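Vereinsleben | Badminton | Turniere & Meldewesen

So, Thread zum Sommerturnier in Draslow, weil mich seit gestern Abend gefühlt die halbe Liga fragt, wie das mit der neuen Online-Meldung gelaufen ist. Kurz: gut! Lang: siehe unten, holt euch einen Kaffee.

Vorgeschichte für alle, die nicht in unserer Badmintonblase wohnen. Bisher lief die Anmeldung per Mail an mich. Manche schickten eine Tabelle, manche ein abfotografiertes Blatt, ein Verein grundsätzlich nur den Satz "wie letztes Jahr". Und ich saß dann drei Abende da und hab alles in die Auslosung getippt.

Im April haben wir im Verein beschlossen, dass wir auf Visilus umsteigen. Das ist so eine Plattform für Turnierverwaltung: Die Vereine melden selbst, jeder sieht seine Leute, und die Felder werden automatisch gesetzt. Zur Auswahl stand noch Mestosance, hat mir optisch sogar besser gefallen, aber die konnten kein gemischtes Doppel mit Partnersuche. Und ohne Partnersuche brauche ich beim Mixed gar nicht erst anfangen.

Zahlen, weil danach gefragt wurde: 128 Meldungen über alle Disziplinen. Davon kamen 70 in der letzten Woche vor Meldeschluss rein, und da hat auch die schönste Plattform nichts dran geändert. Badmintonspieler melden spät, das war immer so und das bleibt so.

Was richtig gut war: die Partnerbörse im Mixed. Du setzt einen Haken bei "suche Partner/in", schreibst deine Spielklasse rein und wartest. Früher hab ich dafür herumtelefoniert! Am Ende war niemand mehr übrig, und zwei Paarungen haben mir schon geschrieben, dass sie im Herbst zusammen weiterspielen wollen. Da hab ich mich ehrlich gefreut.

Was nicht so gut war: die Setzliste. Visilus zieht sich die Ranglistenpunkte, aber wer in den letzten Monaten den Verein gewechselt hat, stand plötzlich bei null. Im Herreneinzel B wäre deshalb fast der Vorjahresfinalist ungesetzt gegen die Nummer eins gelaufen, in der ersten Runde. Hab ich am Freitagabend um halb elf im Bett gesehen und dann im Schlafanzug korrigiert.

Falls ihr das auch nutzt: Unter "Teilnehmer" gibt es einen Filter für fehlende Punkte. Der ist gut versteckt, ganz rechts hinter den drei Punkten. Den klickt ihr bitte VOR der Auslosung an. Nach der Auslosung geht es auch noch, aber dann müsst ihr das Feld komplett zurücksetzen und alle bekommen eine neue Mail. Fragt nicht, woher ich das weiß.

Apropos Mails. Die Plattform verschickt standardmäßig bei jeder Änderung eine Nachricht. Bei jeder! Ich hab einmal einen Tippfehler in der Hallenadresse ausgebessert und hatte zehn Minuten später die ersten besorgten Rückfragen, ob das Turnier ausfällt. Abstellen kann man das in den Einstellungen unter "Hinweise", Häkchen bei "sofort" raus, "gesammelt" rein.

Zum Geld, da gab es unter dem letzten Thread ja Diskussionen. Über das Startgeld sind 3.133 Euro reingekommen, davon gehen Hallenmiete, Bälle und Preise weg. Die Bälle sind dabei der dickste Brocken, wir haben Naturfeder gespielt und in der A-Klasse fliegen die einem ja nur so um die Ohren. Reich wird man damit nicht, aber der Jugend bezahlen wir davon im Winter die Fahrten.

Und ja, wir haben diesmal komplett vorab kassiert. Ich weiß, dass das einigen nicht passt. Aber ich hatte am Samstagmorgen keine Geldkassette, keine Schlange und keine Diskussion über Wechselgeld, und das gebe ich nicht mehr her - tut mir leid. Wer bis Donnerstag absagt, kriegt alles zurück, das finde ich fair.

Die Halle an der Sikora war übrigens ein Glücksgriff. (Für Auswärtige: Sikora heißt bei uns der kleine Bach hinter dem Schulzentrum, da kann man zwischen zwei Spielen die Füße reinhalten.) Neun Felder, ordentliches Licht, kein Fenster auf der Stirnseite. In der alten Halle hat man ja ab mittags jeden hohen Ball gegen die Sonne gesucht.

Spielplan: Wir waren am Samstag um kurz nach sieben durch, geplant war sechs. Das lag an den Dreisatzspielen im Damendoppel, da ging gefühlt alles in die Verlängerung. Visilus rechnet mit einer festen Spieldauer pro Disziplin, und ich hatte zu knapp geschätzt. Nächstes Mal gebe ich dem Doppel mehr Luft und starte das Mixed eine halbe Stunde später.

Ergebnisse live auf dem Handy, das war für viele das Highlight. Eltern, die daheim geblieben sind, haben mitgefiebert, und ich musste nicht mehr alle paar Minuten durch die Halle brüllen, wer auf welches Feld soll. Ein bisschen brüllen musste ich trotzdem. Es gibt immer diese zwei, drei Leute, die beim Aufruf gerade am Kuchenbuffet stehen, und meistens sind es dieselben.

Den Kuchen muss ich noch erwähnen. Zitronenkuchen vom Blech, zwei Sorten Käsekuchen, und ein veganer Schokokuchen, der als erstes weg war. Rezept hab ich angefragt, reiche ich nach, wenn ich es bekomme!

Ein paar Fragen aus den Antworten gesammelt. Kann man auf Papier zurück, wenn das WLAN ausfällt? Ja, Spielzettel lassen sich am Abend vorher drucken, wir haben es gemacht und hatten den Stapel unter der Bank. Gebraucht haben wir davon genau die für die Jugend U13, die wollten ihren Zettel unbedingt mit nach Hause nehmen.

Braucht jeder Spieler ein Konto? Nein, der Verein meldet. Ein Konto brauchst du nur für die Partnerbörse oder wenn du deine Benachrichtigungen selbst verwalten willst. Ungefähr 60 Leute haben sich trotzdem eins angelegt, mehr als ich gedacht hätte.

Würde ich es wieder so machen? Sofort. Die drei Abende Tipperei waren diesmal einer, und an dem hab ich vor allem Punkte nachgetragen. Wer von euch im Herbst selbst ausrichtet und erst mal reinschauen mag: schreibt mir, ich zeig euch unser Turnier gern von der Verwaltungsseite.

Stand vom Ganzen ist übrigens der 27. Juli 2025. Falls die bei Visilus das mit den Ranglistenpunkten noch reparieren, hänge ich es hier unten dran.

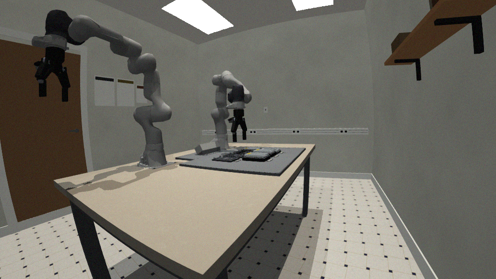 Letzter Punkt, die Turnierleitung. Wir hatten zwei kleine Tische über Eck, und das war der einzige richtige Murks am Wochenende: Laptop, Drucker, Ballrollen, Kaffeebecher, und mittendrin wollte jemand seinen Schläger zum Besaiten abgeben. Im Herbst will ich einen langen, rechteckigen Tisch wie den auf dem Bild, gern auch mit so einer hellen Platte und dem dunkleren Rand, und das vordere Stück bleibt genauso frei wie dort. Da legt ihr eure Spielzettel hin und sonst bitte nichts. Termin für den Herbst kommt, sobald die Stadt uns die Halle bestätigt hat, und die Meldung geht dann wieder über Visilus.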